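Sheet metal bin

A sheet metal bin is an open-topped container made from flat metal stock that has been cut, bent and joined. Bins of this kind are used to hold loose goods such as fasteners, castings, grain, scrap, animal feed and parts waiting for assembly. They range from small trays that sit on a bench to hoppers that are moved by forklift. The term is used loosely, and in trade catalogs the same article may be listed as a bin, tote, tub, pan or hopper.

Terminology

In most workshops a bin is distinguished from a box by having no fixed lid, and from a tray by its depth. A hopper is a bin with an opening at the bottom through which the contents are let out. A tote is a bin meant to be carried by hand, usually with handles or a rolled rim that can serve as a grip. These distinctions are not applied evenly. Farm suppliers often call any sloped container a hopper, whether or not it has an outlet.

Materials

Mild steel is the most common material. It is cheap, easy to bend and easy to weld, but it rusts if left bare in damp air. Galvanized steel, which carries a coating of zinc, is used for outdoor bins and for feed storage. Stainless steel is chosen where the bin has to be washed often, as in bakeries, dairies and fish processing. Aluminum is lighter and is used for bins that are lifted by hand, although it dents more easily than steel of the same thickness.

Thickness is usually given by gauge in North America and in millimeters elsewhere. A higher gauge number means a thinner sheet. Gauge numbers are not the same for steel and aluminum, which is a regular source of mistakes in ordering.

Construction

The simplest bin is folded from a single blank. The corners are notched, the four sides are bent up on a press brake, and the seams are closed by welding, riveting or folding. Folded seams need no heat and leave a zinc coating mostly intact, so they are common on galvanized bins. Welded seams are stronger and can be made watertight. Riveted seams are found mainly on older bins and on repairs.

The top edge is nearly always finished in some way. A raw sheet edge is sharp and bends easily, so the rim may be folded back on itself (a hem), rolled around a wire, or stiffened with a strip of angle iron. Wired rims were standard on hand-carried bins before plastic totes came into wide use.

Larger bins are given ribs or pressed grooves in the side walls to keep them from bulging under load. Feet or skids are added where the bin has to be picked up by a forklift or pallet jack.

Wall angle

Bin walls may be upright or sloped. Upright walls give the most volume for a given floor area and are easy to stack side by side. Sloped walls bring the contents toward the middle of the floor, so that the last few pieces do not collect in the corners. Empty bins with sloped walls can also be nested inside one another, which saves space in shipping.

The slope needed depends on the contents. Dry grain slides on a fairly shallow wall, while damp feed, oily parts or flat stampings may hang up on a steep one. Powders are the most difficult, as they can form a bridge across the bin and stay in place even after the material below has been removed. Builders of powder bins usually test a sample of the material against the chosen sheet before settling on an angle.
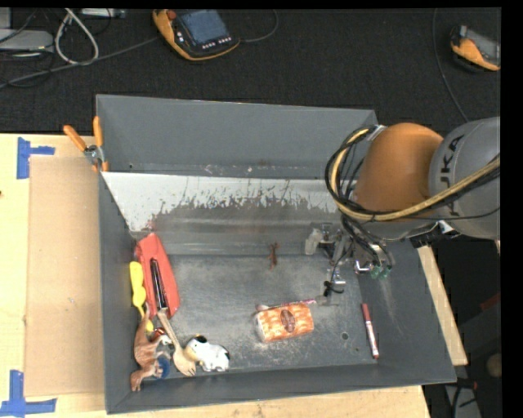

A gray metal bin with sloped walls. The back panel is scratched and stained.

Wear and cleaning

The inside of a metal bin wears by scraping and by impact. Painted surfaces lose their coating first on the floor and the lower walls. Bare metal takes on a pattern of fine scratches and may darken where oil, dust or moisture is left to stand. This darkening is often only on the surface and can be removed with a solvent or a mild abrasive pad. Rust that has pitted the sheet cannot be removed without thinning it.

Bins used for food are cleaned with hot water and detergent and must be free of open seams where residue can lodge. Bins used for metal parts are generally wiped or blown out. Stainless bins should not be scrubbed with ordinary steel wool, which leaves particles behind that rust and stain the surface.

Dents are taken out with a hammer and a backing block. Cracked welds are ground back and welded again. A worn floor can be covered with a patch plate or a replaceable liner, commonly made of rubber or a hard plastic. Liners also reduce noise, which can be considerable when castings are dropped into an empty bin.

Sizes

There is no single standard for bin sizes. Many makers follow the dimensions of local pallets so that two or four bins fill one pallet without overhang. The Balaskas catalog, which was widely copied by smaller shops, listed 161 patterns, most of them differing only in depth. The Drakow pattern, a sloped bin with a capacity of 225 liters, was used mainly in foundries and was built with a doubled floor.

At Flikholm, a fishing harbor, galvanized bins were rated by weight of catch, and the largest size in regular use held 300 kilograms. The rating was stamped on the rim near one of the handles. Similar bins were made at Henow for the potato trade, with holes punched in the floor to let soil and water out.

Replacement by plastic

Molded plastic bins have taken over much of the market for small and medium sizes. They are lighter, do not rust and can be made in colors for sorting. Metal remains in use where the contents are hot, sharp or very heavy, where there is a risk of fire, and where the bin is expected to be repaired. Scrap yards, forges and heat-treating shops still use steel almost exclusively.

See also

Hopper
Pallet
Press brake
Sheet metal gauge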